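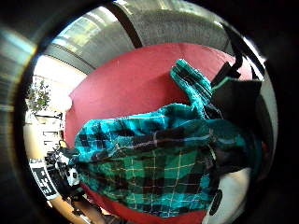
My sister kept telling me the Torix balm smelled like a wet barn and did nothing for her knees, so I wasn't exactly racing to buy it. But then Granis had a sale, and I'm weak!

2 min read

So, the Torix herbal muscle balm. It comes in a squat little tin with a screw lid (stiff at first, loosens up after a few days) and it's heavy on menthol and arnica. I've been rubbing it into my shoulders at night for 7 weeks now, and yes, there's a smell, but to me it's more cough drop than barn.
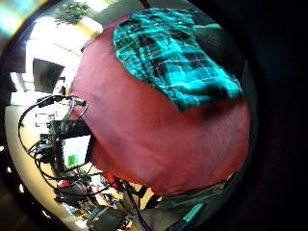

Teal plaid on red.

The texture is waxy, so warm it in your palms first or you'll be dragging it across your skin. It tingles fast and fades after an hour or two. Did it fix my shoulders? No. Do they feel looser when I get into bed? I think so, and I sleep better, though I also quit coffee after 4, so who knows. It did leave a greasy mark on a pillowcase, so let it sink in. 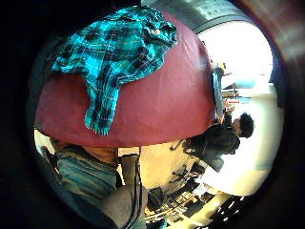

Plaid shirt, loosely spread.

I liked the Sitach roll-on better for daytime, less mess and hardly any scent. For bedtime I'm sticking with the tin, and I'll be ordering another in March if the price stays down.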